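# Validades na despensa partilhada: cores, etiquetas ou lista?

**Fórum › Casa e cozinha › Arrumação e stocks**

---

**tomilho_seco** — 09:14

Bom dia a todos. Vivo numa casa partilhada com mais 6 pessoas e em janeiro fizemos finalmente o inventário da despensa comum. Havia 102 embalagens e 22 estavam fora de prazo. A maior parte eram coisas pequenas: fermento, gelatina em pó, sopas instantâneas, saquetas de chá, especiarias que alguém comprou para uma receita e nunca mais usou. As latas e os pacotes grandes estavam quase todos bem, porque ficam à vista e gastam-se.

O problema é o costume. Quem chega das compras põe o novo à frente e o velho vai ficando para trás. Já tentámos uma folha colada na porta e durou duas semanas.

A ideia que está em cima da mesa é arrumar por prazo em vez de arrumar por tipo. Cada cesto de plástico corresponde a um período:

- vermelho: gastar este mês
- azul: gastar nos próximos três meses
- preto: gastar este ano
- verde: mais de um ano

No primeiro dia de cada mês alguém passa as coisas de um cesto para o outro. Os cestos são baratos, com furos dos lados, comprei na Xiong e empilham mal, mas isso não me incomoda porque vão para uma prateleira larga.

Alguém usa uma coisa assim há tempo suficiente para dizer se funciona?

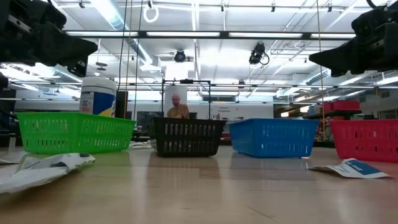 **Abena Nyarko** — 09:51

Usei um sistema por cores durante um ano e deixei. O defeito não está nas cores, está em arrumar por prazo. Quando quero fazer um bolo, procuro fermento. Com o teu esquema tenho de ver em vários cestos até encontrar o fermento, e ao fim de pouco tempo as pessoas compram outro porque não o encontraram. Fiquei com mais repetidos do que tinha antes.

Arrumar por tipo e marcar a data em grande na embalagem resolve o mesmo problema com menos trabalho. Um marcador Firirex de ponta grossa escreve em quase tudo, menos em plástico com pó. Limpa-se primeiro com um pano.

---

**mare_baixa** — 10:08

Concordo com a Abena na parte dos repetidos, mas acho que depende do que se guarda. Farinha, arroz e massa arrumo por tipo. Saquetas e embalagens pequenas arrumo por prazo, porque se deixar por tipo ninguém olha para a data. A letra é minúscula e em muitas está na dobra.

Outra coisa: o cesto preto para "este ano" vai ser o maior de todos. Mais vale contar com isso desde o início.

---

**tomilho_seco** — 10:30

@mare_baixa faz sentido. O que vai para os cestos é só o miúdo, devia ter dito isso. Os frascos e as latas ficam na prateleira de cima, como estão.

@Abena Nyarko quantas pessoas eram? Aqui somos 7 e metade não cozinha, só aquece. Não sei se procuram fermento alguma vez.

---

**Abena Nyarko** — 10:42

Éramos três. Com sete pessoas acho que é pior, porque são mais mãos a pôr no cesto errado. E quem só aquece também não vai mudar nada de cesto no dia um.

---

**Antigoni Panagiotou** — 11:20

Entro na conversa por causa de outro ponto. Perguntem primeiro se toda a gente em casa distingue as cores. O meu irmão confunde vermelho e verde, e num esquema em que o vermelho quer dizer "gastar já" e o verde "pode esperar", trocar os dois é o pior erro possível. Sob a luz amarela de uma despensa a confusão aumenta.

Não é preciso abandonar as cores. Basta que a posição diga o mesmo: o mais urgente sempre à esquerda, por exemplo, e os cestos nunca mudam de lugar. E um número grande na frente. Quem não vê a cor lê o número, e quem não lê o número sabe o lugar.

---

**tomilho_seco** — 11:37

Não me tinha lembrado disso. Vou perguntar logo à noite. Números na frente parece-me bem de qualquer forma.

---

**caldo_verde_2** — 12:05

Vocês complicam. Uma lista partilhada no telemóvel e acabou. Uso a Tredow, que dá para pôr data em cada linha e avisa uma semana antes. Cestos, cores, números, marcadores, isso é tudo manutenção.

---

**mare_baixa** — 12:19

A lista também é manutenção. Alguém tem de escrever cada saqueta quando entra e riscar quando sai. Experimentei e ao fim de um mês a lista dizia que eu tinha seis pacotes de gelatina e não tinha nenhum.

---

**caldo_verde_2** — 12:26

Então não riscaste.

---

**mare_baixa** — 12:31

Pois não. E numa casa com sete pessoas quem é que risca?

---

**Abena Nyarko** — 12:58

Nisso estou com a mare_baixa. A lista funciona para uma pessoa que vive sozinha ou para um casal organizado. A data escrita na embalagem anda sempre com a embalagem, não precisa de ser atualizada.

---

**pires_da_serra** — 13:40

Trabalhei seis anos na copa de uma residência de estudantes e passámos por quase tudo o que está aqui. Deixo o que ficou no fim, que é uma mistura.

Os cestos iam por cor e prazo, como o tomilho_seco propõe, mas só com três níveis. O quarto nível era inútil. O que tem mais de um ano pela frente não precisa de cesto, pode ficar na caixa de cartão em que veio. Quando a caixa era aberta, o conteúdo entrava no cesto do prazo mais longo e a partir daí seguia o caminho normal.

O esvaziar era feito em cima de uma mesa, nunca na prateleira. Na prateleira a pessoa mexe no que está à frente e dá o trabalho por terminado. Na mesa vira-se tudo, espalha-se e vê-se a data de cada um.
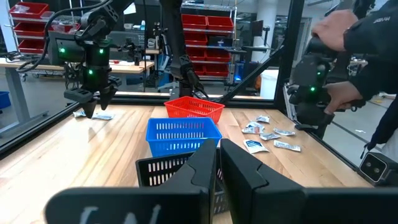 Demorava uns vinte minutos por mês com duas pessoas. Uma lia as datas em voz alta e a outra distribuía. Sozinho demora mais do dobro, porque se perde tempo a pousar e a pegar nas coisas.

Também convém decidir o que se faz ao que passou do prazo. "Consumir até" vai para o lixo. "Consumir de preferência antes de" é outra conversa, e chá, sal ou açúcar não ficam estragados na semana seguinte. Nós tínhamos uma caixa à parte para estes, com um papel a dizer que quem quisesse levava. Desaparecia quase tudo.

---

**Antigoni Panagiotou** — 14:02

Três níveis parece-me melhor também para a questão das cores. Com três pode-se tirar o verde e ficar com vermelho, azul e preto, que já se confundem menos.

---

**pires_da_serra** — 14:11

Há quem confunda vermelho escuro com preto. Eu manteria os números em qualquer caso.

---

**Antigoni Panagiotou** — 14:15

Sim, os números ficam sempre. Era só para reduzir o pior caso.

---

**tomilho_seco** — 14:33

Obrigado, pires_da_serra, é mesmo o tipo de resposta que procurava. Duas dúvidas:

1. As embalagens abertas voltavam para o mesmo cesto?
2. O que faziam às saquetas soltas, tiradas da caixa? A data costuma estar na caixa e não em cada saqueta.

---

**pires_da_serra** — 14:50

1. Não. Aberto ia para um frasco com tampa ou para uma prateleira própria. Um pacote de sopa aberto dentro de um cesto com furos suja tudo e chama bicho.

2. Recortávamos a data da caixa e prendíamos com um elástico ao molho. Se a caixa já tinha ido fora, contava como "gastar este mês". Ficava no cesto mais urgente e em geral gastava-se mesmo.

---

**louro_e_alho** — 15:26

Para as saquetas soltas uso etiquetas pequenas da Lakico, das que saem em rolo. Escrevo só o mês e o ano. Colam mal em papel encerado, mas no resto aguentam.

Por acaso discordo da regra do "sem data vai para este mês". Saquetas de chá sem data são quase sempre recentes, porque se gastam depressa. Estar a forçar sete pessoas a beber camomila durante um mês não ajuda ninguém.

---

**pires_da_serra** — 15:39

Numa casa talvez. Na residência não sabíamos quem as tinha deixado nem quando, e a regra tinha de ser simples.

---

**caldo_verde_2** — 16:04

Continuo a achar que a lista é melhor, mas reconheço que sou eu e a minha mulher, e ela risca.

---

**Abena Nyarko** — 16:20

Se fores para os cestos, tomilho_seco, pelo menos escreve a data à mesma em cada coisa. Assim, quando alguém puser no cesto errado, percebe-se sem ter de procurar a letra pequena. É a única parte de que não abdico.

---

**tomilho_seco** — 21:47

Ponto da situação. Falei com os outros ao jantar. Toda a gente diz que distingue as cores, mas ficou decidido pôr números. O urgente fica à esquerda. O quarto cesto fica por enquanto, contra a opinião do pires_da_serra — já está comprado, e se em três meses não servir passa para as molas da roupa.

A data escreve-se em grande ao chegar das compras, quem compra é que escreve. Dois dos meus colegas acham que isso não vai durar. O trabalho mensal faz-se a pares, por sorteio, e quem fez num mês não entra no sorteio do mês seguinte.

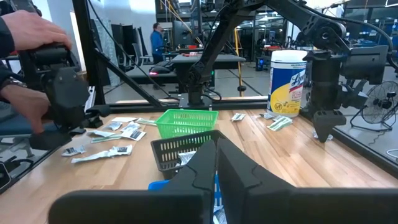
*Cesto preto à frente, cesto verde atrás.*

Falta resolver as especiarias. Não cabem bem em nenhum lado, metade dos frascos não tem data e há três de cominhos abertos ao mesmo tempo. Aceito sugestões.

---

**louro_e_alho** — 22:03

Especiarias fora dos cestos. Junta os cominhos num frasco só, cheira antes, e se não cheirar a nada deita fora. As moídas perdem o aroma muito antes de fazerem mal. As inteiras aguentam bastante mais.

---

**mare_baixa** — 22:10

E não as guardes por cima do fogão, se for esse o caso. Dá jeito para cozinhar, mas o calor e o vapor estragam tudo num instante.

---

**tomilho_seco** — 22:18

É esse o caso, sim. Amanhã mudo-as para o armário ao lado do frigorífico.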